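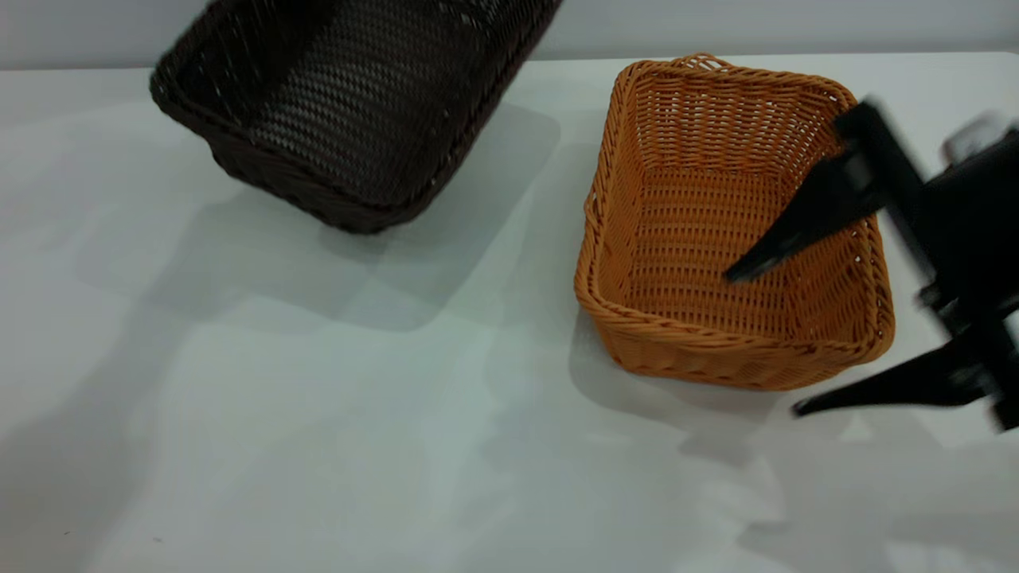
Trullance Denture Repair Notes

README for release 2, January 15, 2023

Contents

This folder holds repair notes from the Trullance dental laboratory. Each note covers one removable denture that came in with a crack, a lost tooth or a broken clasp. The notes were typed from paper job tickets and checked against the tickets a second time.

There are 400 notes in the release. Full dentures make up most of them. Partial dentures account for 102.

Files

notes.csv has one row per repair.
codes.csv lists the damage codes and what each one means.
changes.txt lists corrections made after release 1.

All files are plain text in UTF-8. Fields are separated by commas, and any field with a comma inside it is in double quotes. Empty fields are left empty. Release 1 used a zero for missing values, which caused trouble with the clasp column, where zero is a real answer.

Columns in notes.csv

job_id: number given by the lab. It has no link to a patient record.
site: the office that sent the denture in, either Bendness or Grube.
type: full or partial.
arch: upper or lower.
base: the base material as written on the ticket.
damage: one or more codes from codes.csv, separated by semicolons.
clasps: number of clasps on a partial. Empty for full dentures.
age_years: age of the denture in whole years, as given by the patient.
prior_repair: yes, no or unknown.
returned: yes if the same denture came back for the same damage.
remarks: free text from the technician.

Damage codes

MID is a fracture along the midline. EDG is a chip or crack at the border. TTH is a tooth that has come out of the base. CLP is a bent or broken clasp. FIT means the denture was sent for a reline and the damage was found at the bench. When a ticket listed damage in words that did not match a code, we used OTH and kept the original words in remarks.

How the notes were made

Technicians filled in the tickets while they worked. The forms at the two offices were different until January, when both moved to the Jirnen ticket layout. Older Grube tickets have no box for prior repairs, so that column is mostly unknown for Grube. Do not read those rows as "no."

Remarks were shortened where they ran past 2,000 characters. Names, phone numbers and appointment details were removed — if you find one we missed, write to the lab and leave the row out of anything you share.

Known problems

Denture age comes from memory and tends to land on round numbers. Treat it as a rough guide.

The base column is uneven. Some technicians wrote "acrylic" and others wrote the shade, and we did not guess at the difference.

In 5 rows the arch is empty because the ticket could not be read.

A denture that was repaired here and later taken to another lab will show as not returned.

Use

The notes are meant for teaching and for small studies of how dentures break. They are not a guide to treatment, and they say nothing about how well any denture fit in the mouth. You may copy and change the files as long as you keep this README with them and name Trullance as the source.

Corrections

Send the job_id, the column and the value you think is right. We check the paper ticket before changing a row, and changes go into the next release.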